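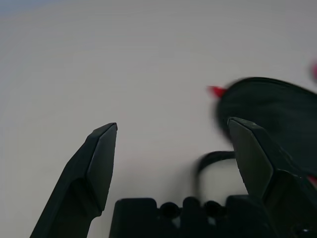

Household tips for people who write at home

I started to write for money at my kitchen table, and for the first year I did many things in the wrong way. My posts were late, my papers had oil on them, and my back was painful every evening. Now my blog has 2,826 readers on its mailing list and I still work in the same kitchen in Liltcombe. These small habits help me to keep the house and the writing in order.

Clear the table the evening before

If I find plates on the table in the morning, I wash them, then I wash the stove also, and soon it is eleven o'clock. So I clear everything after dinner. Only the notebook, one pen and the lamp stay for the morning.

Keep a notebook near the stove

Good ideas come to me when I stir soup. I hang a cheap notebook on a hook, far enough from the flame, with a pencil on a string. A pencil writes also on a page that is a little greasy. A pen stops.

Use the kitchen timer

I set it for 30 minutes and write without looking at messages. When it rings I stand up and do one house job, for example folding towels or watering the basil. Then I set it again. On a normal day I do this 3 times before lunch, and it gives me a first draft of one post.

Cook what does not need you

On writing days I make beans, stew or a tray of roasted vegetables. Do not fry anything while you answer comments. I lost a good pan like this.

Clean the keyboard

Turn the computer off and unplug it. Hold the keyboard upside down and tap it softly, then go between the keys with a dry, soft paintbrush. For sticky keys I use a cloth that is only a little damp — never spray directly on it.

Keep old drafts in the dry

I print the posts that I like and put them in box files, 200 sheets in each. My first box was under the sink, and in September the paper was already wavy and smelled of cellar. Now the boxes are on top of the wardrobe, with the name of the blog or client on the side: Catterall, Drutdale, Vallwood, and one for my own posts. Once a year I go through them and throw out what I will not read again. The back side of these sheets is good for shopping lists.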